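We use cookies to remember your settings and count visits. Accept / Manage choices

Randa Folding Workbench: Six Months in a Small Garage

By Mitali Bhattacharjee
2025-01-01

The Randa is a folding workbench with a two-piece top. The front half slides on a pair of hand cranks, so the whole top works as a wide vise. I bought mine at the regular price to replace an older Kitton that had developed a wobble in the back legs.

It weighs 31 pounds. I can carry it from the garage to the side yard without stopping, but I would not want to take it up a flight of stairs every day. Folded, it hangs on two wall hooks. The hooks are not included.

Assembly took me one evening. The legs come attached and the cranks do not. The instructions show the crank rods going in from the front, and the left one would only start from the back. Once it was through, the threads caught and I had no more trouble. The hex key in the box is soft and rounded off on the third bolt, so use your own.

The top is 28 inches long and sits a little low for me. I am tall and I have ended up putting the feet on scrap blocks for planing. My neighbor Ruwan Munshi is shorter and likes it where it is. The legs lock with a spring pin on each side. The pins are stiff and I prefer them that way.

Clamping is the best part. The jaws stay close to parallel when both cranks are turned together. If you turn one ahead of the other, the front jaw angles, and that lets you hold a tapered piece such as a chair leg. The Kitton could do this too, but it slipped under a hand saw. The Randa has not slipped on me yet with softwood. A piece of smooth steel tube did rotate until I put a strip of leather behind it.
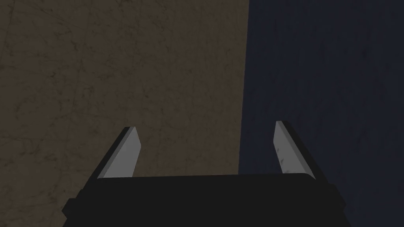 Black gripper body with two gray fingers, computer rendering.

The maker rates the top for 315 pounds. I have not tested that. The heaviest thing I have put on it was a cast iron table saw wing, and the bench did not sag. It does rack slightly if you push hard along its length, as you do with a jack plane. A sandbag on the lower brace takes care of most of it.

The four plastic bench dogs are the weak spot. One cracked in May when I was flattening a cutting board. I wrote to the seller, Weerakoon, and a replacement set came in 6 days at no charge. The new ones look the same as the old ones. I have since bought hardwood dowels and cut my own, and they fit the holes with a bit of sanding.

I also borrowed a Midberg for a weekend to compare. It has a thicker top and better feet, and it is a good deal heavier. The cranks on the Midberg are smoother. It does not fold flat, though, and my garage has to hold a car at night.

After six months the top has some glue stains and a saw cut near one corner. The crank handles are tight. There is light rust on one leg hinge where rain got in under the door, and a drop of oil has kept it moving.

I would buy the Randa again for a small space. If you have room to leave a bench standing, get the Midberg or build one.

Get new reviews by email. Enter your address to join our newsletter. Unsubscribe at any time.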